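The Last Six Feet of the Circuit

Extension strips carry more of the household load than the wiring diagram ever shows. Most of what goes wrong with them goes wrong at the contacts.

Last updated: November 2022

The wiring inside a wall is designed by someone who knows the cable size, the length of the run, the way the cable is cooled and the rating of the breaker that protects it. Beyond the wall outlet none of this applies. The last stretch of the circuit is chosen in a store, often by color, and stays in service until it stops working or somebody moves.

Sieglinde Petersen has inspected rental apartments in and near Durau for most of her working life. She used to write down the condition of the distribution board first and the outlets second. She now starts on the floor, behind the desk and beside the refrigerator, because that is where she finds the faults.

"The board is usually fine," she says. "The cable in the wall is usually fine. Then there is a strip plugged into a strip, with a heater on the end of it."

Her records for one landlord cover 53 apartments. They list the strip, its marked limit, the things plugged into it and the highest power she measured with everything switched on. Most of the entries are dull. A desk with a computer, a monitor, a lamp and a printer rarely comes close to any limit. One of the fuller desks in the list drew 611 watts with the printer warming up, and settled well below that a minute later. The entries that matter are the ones with a heating element in them.

What the marking covers

A maximum wattage on a strip applies to the sum of everything plugged into it. It is not a limit per outlet, and adding USB ports or extra modules does not raise it. The figure is also tied to a supply voltage. A strip marked for 2500 watts at 250 volts is a 10-amp strip. On a 230-volt supply the same 10 amps delivers 2300 watts, and the current is the quantity that heats the metal. Readers who want to be careful should work in amps and treat the wattage as a rounded translation.

A breaker does not enforce the marking. In the apartments Petersen inspects, the outlet circuits are protected at 16 amps. A strip limited to 10 amps can therefore be overloaded by half again without the breaker taking any interest. Breakers of the usual household type are also slow with small overloads. They are built to protect the fixed cable, which has enough mass to tolerate a modest excess for a long time, and a molded strip on a carpet has much less.

Some strips include their own resettable cutout. Many do not, and a lit switch is no evidence that one is fitted. The switch opens and closes the circuit. The cutout, if present, is normally a separate small button, and the instruction sheet will name it.

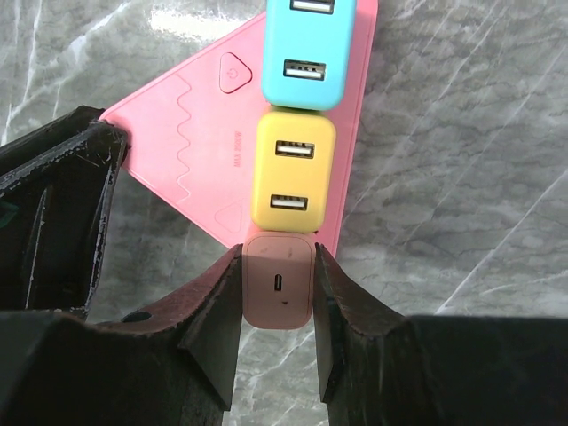
Where the heat comes from

The power lost in a contact is the square of the current multiplied by the resistance. A clean, firm contact might have a resistance of 10 milliohms or less. At 10 amps that gives one watt of heat, spread over the blade, the spring and the plastic. It is barely warm to the hand.

Let the spring relax and the surface tarnish, and the resistance can rise tenfold. The same 10 amps now gives 10 watts in a piece of metal smaller than a fingernail, enclosed in plastic. The heat softens the spring further and speeds up the oxidation. Resistance rises again. The appliance at the far end works normally throughout, because a drop of one volt in 230 makes no visible difference to a heater.

The square term explains why chargers hardly matter. At one amp, the same tired contact produces a tenth of a watt. A strip may serve a desk for years in poor condition and show no sign of it, then be moved to the kitchen and fail in a season.

Anneliese Stüber repairs and tests appliances at Buschmann, a workshop that also takes in failed strips from local offices. She saws them open. The pattern she describes is consistent: discoloration at one outlet, usually the one nearest the cord, with the remaining contacts in good order.

"People use the first hole," Stüber says. "They pull the kettle out of it every day and put the vacuum cleaner in. The others have had a phone charger in them since they were new."

Spring force is the property she cares about most, and it is the one a buyer has no means of checking in the store. She uses a gauge with a steel pin and records the force at which it slides out. At home, the best substitute is the feel of the plug. It should need a deliberate pull. A plug that drops out under the weight of its own cord has too little contact pressure to carry a heavy load.

Loads that run for hours

Petersen divides appliances by how long they stay on. A kettle rated at 3000 watts draws 13 amps on a 230-volt supply, which is above the limit of a 10-amp strip, but it runs for only a few minutes at a time. She does not recommend this and notes it as a defect when she finds it. A 2000-watt heater draws under nine amps, stays inside the limit on paper, and may run all evening. In her experience the second case causes more damage.

The reason is thermal time constant. The contact metal reaches its working temperature within minutes. The plastic around it, the cord and the air trapped beneath a rug take much longer. A test on a bench with the strip in open air will give a lower final temperature than the same strip behind a sofa, and the difference grows with time.

Coiled cord has the same problem. Cord wound on a reel cannot shed heat from its inner turns, and reels normally carry two ratings, one for wound and one for fully unwound. The lower figure can be less than half the higher one. A strip cord folded and held with a tie is a milder version of the reel, and carries no second rating to warn anyone.

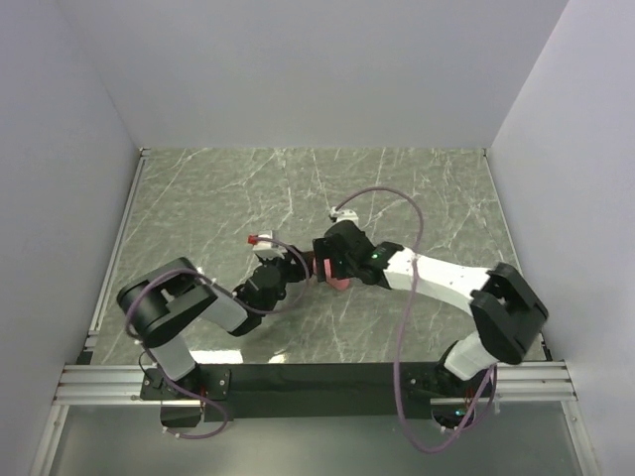

Marble-patterned tabletop with white walls on three sides and an arm at each side of the near edge.

Hard, flat surfaces help in a small way. Stone and ceramic conduct heat away from the underside of a strip, and a smooth top collects less lint in the outlets than a carpet does. Neither effect is large enough to change what may be plugged in. The greater benefit is that a strip on an open surface gets looked at.

Two products, opened

Stüber agreed to open two strips bought new for this article, an Ornerus and a Clasik. Both had the same number of outlets and the same marked limit. They were priced within the cost of a cup of coffee of each other.

The Ornerus uses a continuous brass strip for each conductor, with the contact springs formed from the same piece of metal. There is no joint between one outlet and the next. The cord is crimped and then welded at the entry. Stüber approved of this and had one complaint, the thin plastic rib that holds the cord against being pulled.

The Clasik uses separate contact pieces joined by short wires. Every wire has a soldered joint at each end. On the sample she opened, seven of the joints were sound and one had dull, grainy solder that moved when she pressed it with a probe. A single sample supports no conclusion about the rest of the batch. What can be said is that the design has more joints, and every joint is a resistance that has to be made correctly. 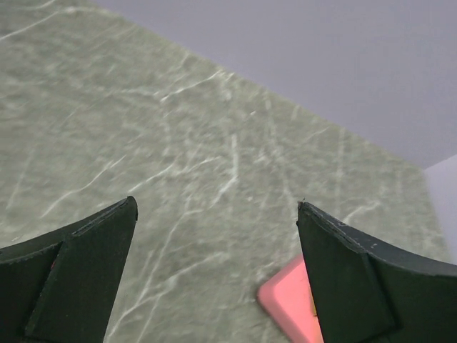 She also measured the conductors. Both cords had the copper cross-section printed on the sheath, within the error of her method. Undersized copper does turn up in strips brought to the workshop, generally in ones with no printing on the sheath at all. Her advice on this point is short: if the cord does not state its cross-section, leave it in the store.

Surge protection deserves a separate remark. Neither strip had it. Where it is fitted, the working part is usually a disk of metal oxide that conducts when the voltage climbs too high. It wears with each surge it absorbs. An indicator lamp shows whether it is still connected, and once the lamp reports a fault the strip may go on supplying power with no protection left. Such a strip should be replaced, however well the outlets grip.

An inspection worth the time

Petersen's routine at each apartment takes a few minutes and needs no instruments for the first part. She lets the heaviest appliance run for half an hour, switches it off, pulls the plug and puts the back of her hand near the pins and then near the outlet. Slight warmth passes. Anything uncomfortable fails. So does browning around the outlet, a fishy or burnt smell, a crackle when the plug is moved, or a switch that no longer snaps over.

Strips that fail are taken out of use with the cord cut off at the housing. She adopted this after finding strips she had rejected back in service on her next visit.

Heaters, washing machines and dryers go directly into the wall. If the wall outlet is in the wrong place, the remedy is an additional outlet, and she gives the landlord a price for it in the same report. November is her busiest month for these, when the portable heaters come out of the closet.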